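Subject: Re: [parents-allergy] Egg challenge in hospital, what to expect?
From: Ebere Olaniyan
Date: 2019-03-19

Chiamaka Iyamu wrote:
> Our son has his baked egg challenge next month. The letter only says
> to come fasting and bring the muffin. How long did it take for you,
> and did they let your child eat anything else after? He is four and
> he will not sit still without breakfast.

Dear Chiamaka,

We did this with our daughter in September, on the day ward at MacAulay. She was seven then. I write what I remember, but please ask your own nurse, the rules are different from one hospital to another.

They first looked at her skin and listened to her chest. Then she got a crumb of the muffin, and after that a bigger piece every 30 minutes. Between the pieces the nurse checked her pulse and her breathing. When the last piece was eaten we had to stay two hours more. For her the waiting was much harder than the eating.

She had two red spots on the chin after the third piece. The doctor was not worried and they went away without medicine. She was allowed water all the time, and toast when the last dose was finished.

Ask also about antihistamines. We had to stop them some days before, and our letter did not mention it. Uchenna Okoro wrote to this list that their appointment was cancelled for this same reason.

And please bake two muffins more than you need. Our first ones were too wet in the middle and the dietitian does not accept that, the egg must be cooked through. Bring the recipe on paper too.

For the long hours bring books and one toy he has not seen for a while.

I wish you a calm day. Write to us how it went.

Ebere

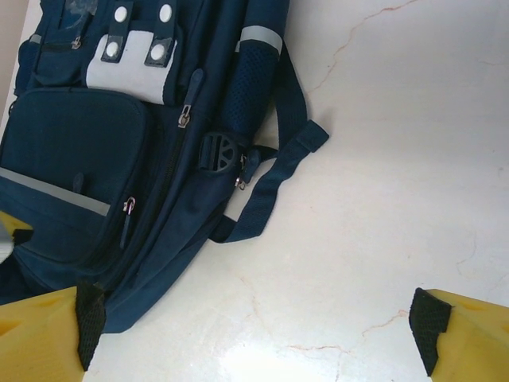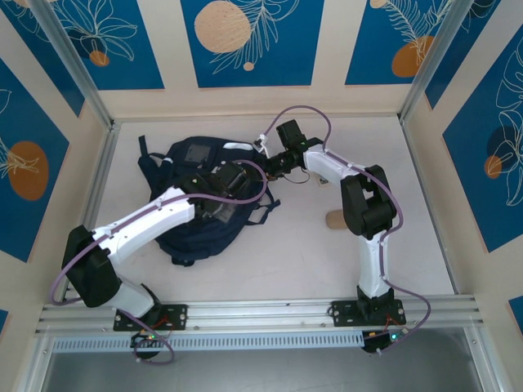

Navy backpack, both pictures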